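Closing Up at Iltlow

The basins had to be wiped by the time Randi Haugen came back from the phone, and Adwoa had done one. One. The other was still to go, and the man at the far side had his sleeves down and his head down and wasn't talking.

Start at the back. Work forward. Don't press.

She'd been told that on her first morning, 8th March, and every morning after it, and now it was May and she still pressed. The blade squealed if you pressed. Randi could hear a squeal through a wall.

"They're coming at seven," Randi had said, coat half on, already going. "The Plenditz people. Both basins, the taps, the floor if you get to it. You won't get to it."

Adwoa Sarpong had said fine. She always said fine. It was 200 a week and a key to the side door, and for that you said fine.
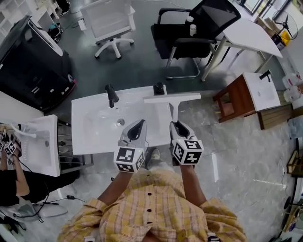
Back, then forward. Under the faucet, around the faucet, the awkward bit by the corner where the water sat and wouldn't be moved. She thought about her mother's sink at home, the one with the chip, the one nobody was allowed to scrub with anything but a cloth. Sixty years that sink had lasted. Nobody from Plenditz would ever have looked at it twice.

What did they want with sinks anyway. Dvořáček was buying, or Plenditz was buying Dvořáček, or Torkari was buying the pair of them — she had heard it three ways by the kettle and believed the one with the most money in it. 2,000 basins, somebody said. For hotels. Imagine the wiping.

"You're dripping," the man said.

"Where?"

"Floor."

She looked. She was. She moved her foot over it, which fixed nothing, and he went back to his own basin and that was all the conversation she got out of him untill the door went.

Not Randi. Only the wind, or the building. It was a big room and it made noises when you were trying to hurry, ticks and sighs, like someone about to say something. Adwoa kept going. Back, forward. There was a grey smear near the drain that came and went depending on where she put her head, and she could not decide if it was real.

She rubbed it with her cuff. Gone. She moved her head. There.

"Is there a mark here?"

He came round, looked, looked at her. "That's the light."

"Are you sure?"

"No."

Great. She put the squeegee down and went to find a cloth, and there wasn't a cloth, there was never a cloth, Randi bought them in bundles and they went wherever they went.
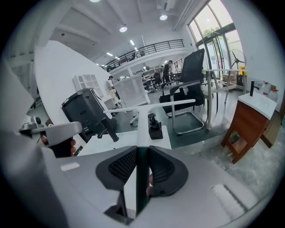
A white T-shaped thing on a white box, the white chair behind.

So she stood there with her wet cuff and thought, I could go. Just go. Side door, bus, home before it got dark. Let Plenditz find the smear and have their meeting about it. She got as far as picturing the bus, the warm window, the seat over the wheel.

Then the phone voice, closer, and Randi came in backward, pushing the door with her hip.

"They're early," she said. "They're in the lot. Is it done?"

Adwoa looked at the basin. The mark was there. She took a half step to the left and it wasn't.

"Stand here," she said.

"What?"

"When you talk to them. Stand them here, where I am. Don't let them go round teh other side."

Randi looked at her for what felt like a long time, though it can't have been, with car doors already banging outside. Then she came over and stood on the spot, and bent her knees a bit, and stood up again.

"Who's the tall one?" said Adwoa. "Is there a tall one?"

"There's always a tall one."

"Then he gets the chair."

And Randi went to fetch it.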